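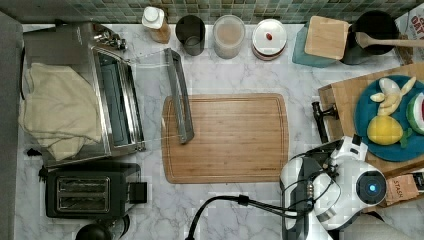 How many examples does the arm need before it learns one task? For the play fruit we decided on 105, and after that we train and look.

May, evening. I made the lemon and the banana today, from the teal plate to the cutting board. My hands are slow after lunch, so I deleted 2 recordings in which I hesitated too long above the board. Brodmont wants 700 for the whole kitchen set. I think it is possible, but I must write the labels the same day, otherwise I forget which try was which. Tomorrow the watermelon, with the plate turned a little.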